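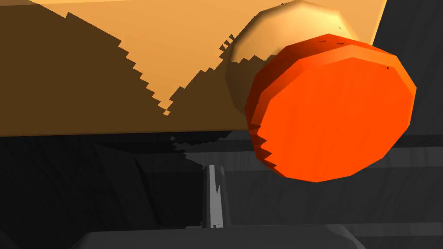 *Simulator view from the open day: gripper finger, tan block, orange-red disk.*

**Progress report to the Cabrera fund, Sep 30, 2026**

The Indley open day is behind us and I'm still buzzing! We had 200 visitors over the day, plenty of them people who had never seen a robot simulator before. They kept coming back to the big screen, where our two-armed robot was at work in the simulated house. Yurii Vakulenko ran the demos and talked through them without a single slide.

The close-up views were the surprise favorite. We nearly left them out of the program (too plain, we thought), and then the kids from Flosdale planted themselves in front and wouldn't budge.

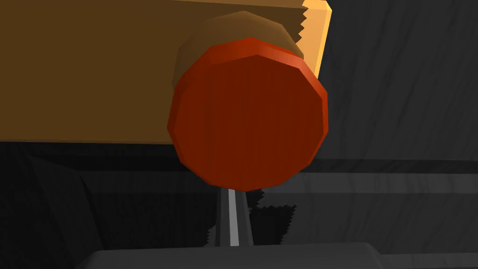 *Close-up at the lower rim of the red disc.*

Consuelo Valcárcel is now adding a close-up window to the standard demo layout. It should be in by October. The shadows still come out with stair-stepped edges, and two visitors asked about that, so smoother shadows have gone on the list too.

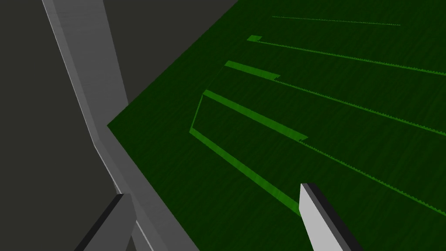 *Report by Liudmyla Ostapchuk, demo lead, Zollow project*

**Where we stand**

- Public demos: 4 planned, 4 given
- Visitor handout: done, needs a reprint
- Teacher sessions: 5 schools signed up, first one in October
- Hands-on controls: running, but slow to reset between turns

The reset is our main headache. Ingvar Brøndum has a fix half written, and I'd like to move two days of his time from the handout to finish it.

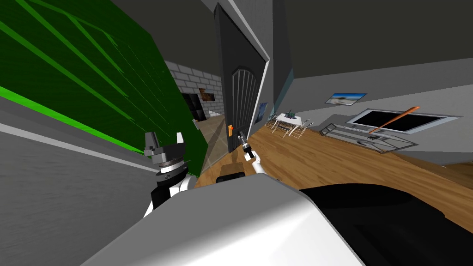 Door handling is what we want to spend the next stretch on, and the open day made me more sure of that. Everyone understands a door, so people start rooting for the robot right away. Our black one, with its small orange handle, is easy to pick out even from the back row, and with the right gripper up close to it the whole room leaned in. Cheng-en Tu will write up the door tasks and send you the plan with our next budget sheet.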